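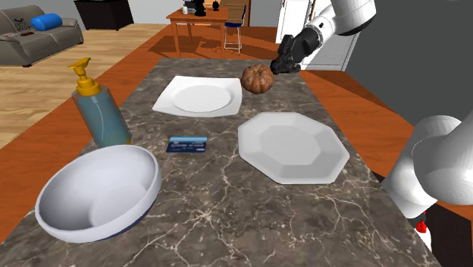 Notebook, May, natural dye trials, second bath

Onion skin is winning. I know I said that about the walnut hulls, but the wool that came out of the pot this morning is the best gold we have had — deep, even, no streaks near the ties. Dewanti held it against the Faltuvdale sample card and it sits between the two darkest chips. So pleased with this one!

What I did, so it can be repeated: 80 g of dry skins, soaked overnight, simmered for an hour and strained through the old curtain. Wool was already mordanted with alum from the batch Makis mixed. In at lukewarm, up slowly, held just under a simmer for 2 hours, then left in the pot to cool. I stirred it maybe every ten minutes and forgot once. No felting that I can feel.

Skein 548 is the odd one. Same bath, same wool as far as the label goes, and it came out closer to rust. Either it got some iron from the wire hook or it was mordanted twice. Makis thinks the hook. I want to dunk a clean skein with the hook left in on purpose and see, because if it is the hook then we have a second color for free. 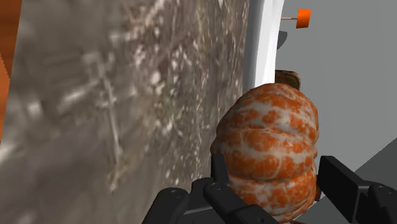

Rinse water ran clear after 3 changes, which is quicker than the walnut ever did. Hung the skeins on the shady side. Snipped a length from each for the light test and taped them in the south window, half under card. Check in June.

pH strips are nearly gone. Dewanti is asking Drikisau if they still carry the narrow range ones, the wide ones are useless for this.

Next: madder! The Dastholm roots are chopped and weighed. Keep that bath well below a simmer or it goes brown on us again. Makis wants a cotton strip in there too, fine by me, but it needs tannin first and I haven't made any up.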